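**Marura two-arm tabletop cell: setup and upkeep notes**

I've had my Marura clamped to the same table since June, and I still like it a lot! It's a pair of white arms on one base rail, and the job I give mine is clearing dishes: cups, plates and spoons into a bin.

Setup took me one long evening. Bolt the rail down first, then hang the arms, then run the cables (I did it the other way around and had to start over). Leave plenty of slack at the wrist. Mine was too tight and the left gripper kept dropping out whenever it rolled past 135 degrees.
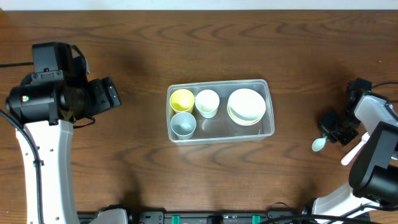 For dishes I'd stick with light plastic stuff while you're tuning the grip. Spoons are the fussy ones, so I run the right gripper at force setting 4 and let it close slowly. Anything higher and a thin handle squirts right out of the jaws!

Upkeep is pretty easy. I wipe the jaws, check the rail bolts and re-zero both arms every 7 hours of run time. The wrist motor was the only real repair, and Zane Bite at Skitaston talked me through swapping it over the phone. The new one came in at $97 plus shipping, and four screws hold it on. Mark which connector goes where before you pull anything, and keep the old screws, the spares are a hair too long.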